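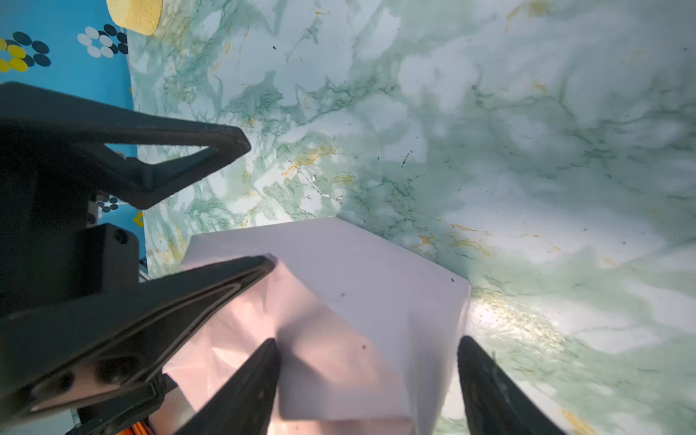

Section 4 covers the feed path of the Nusico Gerar 100 sheet-fed scanner: preparing originals, setting the guides, running the calibration sheet, and cleaning. Complete Section 3 (driver and network set-up) first. The scanner accepts plain paper up to the maximum width marked on the input tray. It does not flatten what it is given. White paper folded into several facets, with a couple of small dark specks on it, like the sheet shown, will scan with gray shadow lines along the folds, and the specks will be recorded as part of the page unless Speck Removal is on (see 4.4). Flatten such a sheet or use the carrier sleeve.

4.1 Preparing originals

1. Remove staples, paper clips, and adhesive notes.
2. Unfold all corners. Press hard creases flat against a clean table.
3. Fan the stack twice and square it on its long edge.
4. Separate any original that is torn, taped, or thinner than copy paper. These must go through in the carrier sleeve, one at a time.
5. Check that ink and correction fluid are dry.

CAUTION: Do not feed photographs, carbon paper, or fabric swatches directly. Damage to the pick roller from these materials is not covered by the warranty.

4.2 Setting the guides

1. Raise the input tray until it clicks.
2. Open both paper guides fully.
3. Place the stack face down, top edge first. Maximum 50 sheets.
4. Close the guides until they touch the stack. The stack should not bow.
5. Press the sheet icon. The light changes from amber to green.

NOTE: If the light stays amber, the stack is not reaching the sensor. Push it down gently and press the icon again. Units with firmware older than 743 need the tray to be lowered and raised between attempts.

4.3 Using the carrier sleeve

The sleeve is a clear folder sealed along one edge. The sealed edge always enters first. Replace the sleeve when it no longer lies flat on a table. Wrinkles and scratches in any plastic layer over the original catch the scan lamp and show up as white streaks.

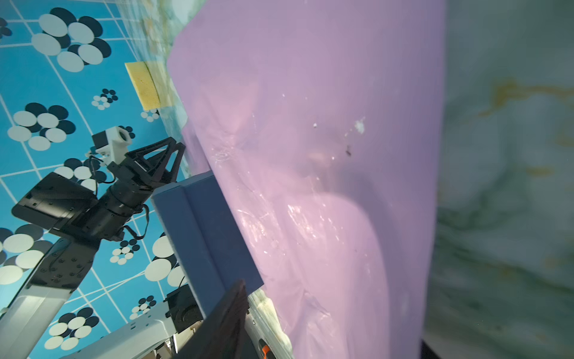 4.4 Scan settings for worn originals

1. Open Wynne, the control program, and select Profiles.
2. Choose Worn Paper. Do not edit the profile itself; make a copy and rename it.
3. Set Speck Removal to Low. The High setting can delete periods and decimal points.
4. Set Background to Keep for colored paper, or White for everything else.
5. Set Rotation to 90 if the originals are being fed sideways.
6. Scan one sheet and view it at 100 percent before running the stack.

NOTE: Speck Removal works on black-and-white and grayscale scans only. In color mode the setting is visible but has no effect.

4.5 Calibration

Calibrate after installation, after a roller change, and whenever plain areas scan with banding.

1. Let the scanner warm up for roughly ten minutes.
2. Feed the calibration sheet, printed side down, with no other sheets in the tray.
3. In Wynne, select Tools, then Calibrate. Do not open the lid while the light is blinking.
4. When the light turns solid green, return the calibration sheet to its envelope.

If calibration fails twice, clean the glass strips as described in 4.6 and repeat. Error E7 means that the sheet was fed face up.

4.6 Cleaning

1. Switch the scanner off and unplug it.
2. Open the lid and wait until the rollers are cool to the touch.
3. Fold a soft, lint-free cloth over once and dampen it with Steltach roller fluid. Never spray fluid into the scanner.
4. Wipe both glass strips from end to end in a single direction.
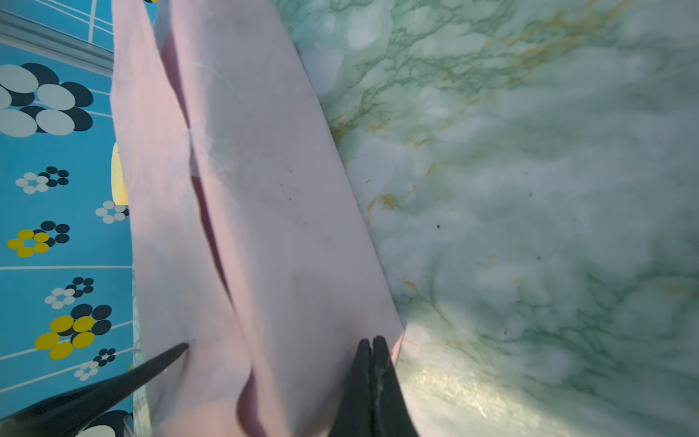
5. Turn each roller by hand and wipe it across its full width. Use a clean part of the cloth for each roller.
6. Leave the lid open for five minutes.
7. Close the lid, reconnect power, and feed one blank sheet.

CAUTION: Do not use alcohol, acetone, or glass cleaner on the rollers. The rubber will harden.

Revision note: steps 4.5.3 and 4.6.6 corrected in October, J. Song (Joon-young Song, Documentation). Roller replacement is described in Section 5.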